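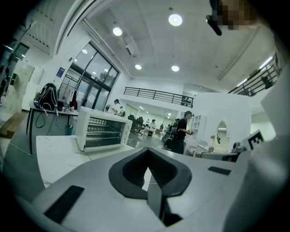
1/ Gripper care day at Lovonero! A few of you asked how I look after the hand-held unit (we run the Trirnari, the light gray one), so I'm going to post the whole routine as I go. Grab a coffee, I'm slow.

2/ First thing every time is the black rubber pad in the middle, the one with the V notch. I wipe it with a damp cloth, no soap, and then I run a fingertip down into the point of the V. If it feels slick or shiny it gets swapped. If it feels a bit like a pencil eraser it's good for another stretch.

3/ The log on ours says 2,274 grabs on the last pad before I pulled it. I'd love to tell you that's a magic number but the one before it went way sooner. Someone had been picking up a cheese grater over and over. Please don't do that.

4/ Pad swap itself is easy. Power off, warm the old one with your hands for a minute so it lets go, peel from the wide end toward the notch. Going the other way tears it and then you're picking out crumbs with tweezers (ask me how my July went).

5/ Clean off the leftover glue, press the new one in, then LEAVE IT. I give it 72 hours. The sheet from Idik says overnight is fine and I have tried overnight and I had a corner lifting by lunch.

6/ Next, the marker. It's the black-and-white square, the one where the pattern looks like a big letter E. Dry cloth only! I used glass cleaner on one once and the black went sort of gray at the edges and tracking got jumpy for two days before I figured out what I'd done.

7/ While you're there, push on the marker gently with a thumb. It shouldn't move at all. If it rocks even a hair, take it off and stick it back on properly, then redo the calibration. All of it. Yes, I know.

8/ Screws. There are 11 on our housing and I do them in the same order every time, snug and no tighter. I keep a dab of paint across each head so I can tell at a glance if one has started backing out. Nail polish works great, mine is a horrible orange.

9/ Then I check my spot in the room. Standing by the white table with the toaster oven I've got that big glass wall out past it, and daylight is a pain. I watch the live view in Jugah and turn myself a little at a time until the marker reads steady. Metal racks behind a glass door are fussy too, so I do a few slow passes at the oven before I trust anything.

10/ Loose cables! There are black ones hanging off the desk over there and I walk backwards a lot with this thing in my hands. Look behind you before you start. My shin has opinions on this.

11/ Last step is the test run. 100 grabs on a foam block, open, close, open, close, with a podcast on. I'm listening more than looking. A healthy one makes a soft little click at the end of travel. A scratchy sound means grit in the finger slide, so out comes the soft paintbrush and I start the count over.

12/ Somebody will ask about grease, so: a tiny smear on the slide, wipe most of it back off, and keep it well away from the pad. Greasy rubber can't hold a spoon.

13/ All the parts I use come as one kit from Idik, except the paintbrush, which I stole from my own kitchen. I'll post the screw order tonight once I've drawn it so other people can read it. If you run a Trirnari and your pads last longer than mine, tell me what you're wiping them with!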